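Javico publishes results of gripper comparison for two-arm garment handling

DIDCOMBE, 18th January. Javico today released the results of a bench comparison of grippers for two-arm handling of clothing. The work was carried out at the company's Wornside test site with arms supplied by Ó Dálaigh.

The comparison covered 4 gripper finger designs and 3 controller settings. Each combination was run on the same set of 13 garments. The task was to pick one garment from a mixed pile in a tray, lay it on the table, take hold of a corner and pass the free edge to the second arm. Arm speed, table height and lighting were held constant.

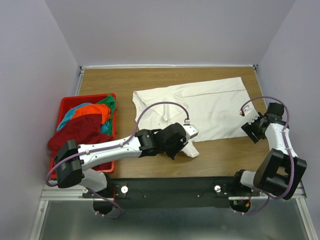 Shirts gave the widest spread in results. Collars and shoulder seams tended to fold under during placement, and the first arm had to lift a corner before the second could find an edge. Finger designs with a broad contact face held single layers well but often picked up a second layer from the pile. Narrow fingers separated layers more reliably and slipped more often when the fabric was pulled sideways.

Of the controller settings, the one with the lowest closing force produced the fewest double picks. It also added 2 seconds to each handover. Javico has selected this setting for the next stage of testing.

Cable routing was reviewed during the same work. Slack at the wrist was increased after early runs in which the gripper cable limited rotation.

A second comparison, covering towels and knitted items, is planned for September. The test procedure and garment list are available on request from the Javico office in Didcombe.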